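Teaching by Hand: A Conversation with Shirin Khosravi

Shirin Khosravi has spent most of the past year hanging up hats. She keeps a tally on a whiteboard by the door, and on the Saturday I visited, it stood at 1,846.

Khosravi runs demonstration work at Vatari, a small company that trains robot arms for shops and stockrooms. Her job is to show a machine how a task is done, many times over, so that a model can learn it from the recordings. She came to the work from retail, where she managed the floor of a clothing store for six years.

"I answered an ad that said 'must be patient and good with your hands,'" she says. "I thought it was for alterations."

When she started, the team did everything by remote control. An operator sat at a pair of small lead arms and moved them, and the robot's own arms copied each motion a few feet away. Khosravi learned on that setup and still uses it one day a week.

"You get used to the delay. What you don't get used to is having no feeling in your fingers," she says. "With cloth that matters a lot. You close on a sleeve and you have to look to see if you have one layer or two. A shirt that took me ten seconds in the store took me two minutes on the arms."

The company switched most of its soft goods work to hand-held grippers in the spring. The operator holds one in each hand, and the jaws are built to match the ones on the robot. Her colleague Houshang Ghorbani looks after the tracking side, which records where each gripper is and how far its jaws are open.

"Houshang's rule is that if I can't do it with the grippers, I'm not allowed to do it," Khosravi says. "No helping with a thumb. No pushing with my elbow. The robot doesn't have an elbow where I have one."

The first task she was given on the new equipment was folding dish towels. Then came socks, gloves and scarves. Hats were added when a customer, a chain of outdoor stores called Umden, asked whether a robot could restock its display racks after closing.

I asked her what makes a hat difficult.

"It has no fixed shape," she says. "A box is a box. If you pick up a soft cap by the brim, the crown drops. If you pick it up by the crown, it folds in on itself and you can't hang it. So you have to decide where to grab before you move, and you have to do it the same way often enough that the model sees a pattern."

But not too much the same, she adds. In her first month she placed every hat in the same spot, facing the same way, and recorded 100 runs in two days. The model trained on them did well until Rostam Ghaffari, who runs the tests, turned the hat a quarter of the way around.

"It reached for where the brim used to be," she says. "It closed on air, went over to the rack and opened up, very politely. Rostam sent me the video with no message."

Now each run begins from a different start. She works from a printed sheet that tells her which way to turn the brim and where to stand the rack. She is also asked to leave in some of her own small mistakes, as long as she recovers from them -- a cap that slips, say, and has to be picked up again. 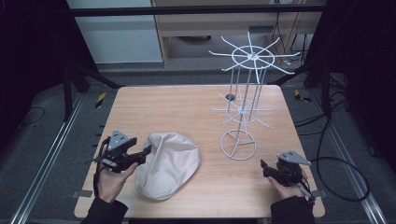
"The rack is the other half of the problem," she says. "It spins. You touch one arm and the whole thing wants to go around. In a store you just hold it still without thinking. With grippers you have to plan for that, so one side steadies and the other side hangs. I had to slow down and watch what my hands wanted to do."

A full session lasts 40 minutes, followed by a break. The grippers are not heavy, but she feels them in her wrists by mid-afternoon. She has asked for a lighter cable and says she is still waiting for it.

The plan is to reach 3,000 hat recordings before the Umden trial in October. Ghaffari thinks they may need fewer. Khosravi would like another 1,000 on wide brims alone, which she says are underrepresented and "a pain."

Does she think about the people who do this job in stores now? She does, she says, having been one of them.

"We restocked after ten at night, and I was always short two people. I wouldn't want it doing the day shift. A customer wants to talk about the hat. But at eleven at night, with four boxes left? I'd have taken the help."

She had eleven more runs on her sheet for the afternoon, and went back in to do them.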